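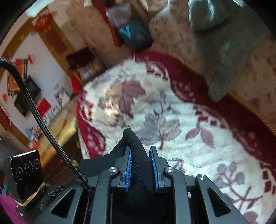 I've been trying out grippers at home for 30 days now, and I've come around to an opinion that will annoy my friends at Karkbridge: the pads matter more than the motor. Way more!

Everybody who shops for these things asks about force first. I did too. I had the Hayat on loan, then a Gullex, and I went in ready to write a whole piece about squeeze numbers. Then I started picking up clothes. Knit stuff, mostly, the stretchy ribbed kind that folds over on itself and slides out of a smooth jaw like soap. Soft ridged pads grab that. Hard flat ones mostly don't, and cranking up the force just gives you a tighter miss.

I also think we test in the wrong rooms. The bench at Grovham is lovely (gray mat, even light, 14 tidy blocks in a tray), and every gripper looks great on it. Take the same hardware into a living room with a shaggy rug and a patterned sofa and you learn more in one evening than in 300 bench picks.

And cables. Please, somebody, think about where the cable goes. I'd trade a good chunk of grip strength for a plug that doesn't pull my wrist to the left all night.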